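How to Plan a Quiet Morning at Celtham Marsh

Start the night before, if you can, because the geese come in early and the Pitmont gate is a good 40 minutes from most places you'd be staying. Lay out your warm layers (yes, even the second pair of socks!) and fill a thermos.

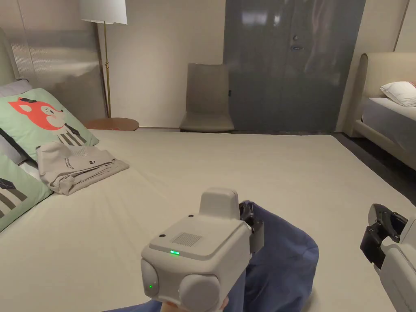 Park by the Ogilvie boardwalk and walk the first 300 yards slowly, stopping whenever you hear wings. November is my favorite month for it, though the reeds are lovely in summer too.

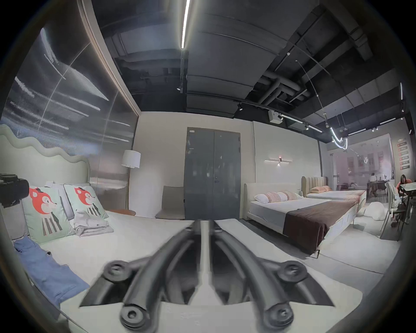
When you reach the fork, keep left toward the Hemusau blind and sit down for a while before you lift your binoculars. Birds settle again once you do, and you'll want to catch your breath anyway. Please keep dogs on a leash, and carry your trash back out to the car.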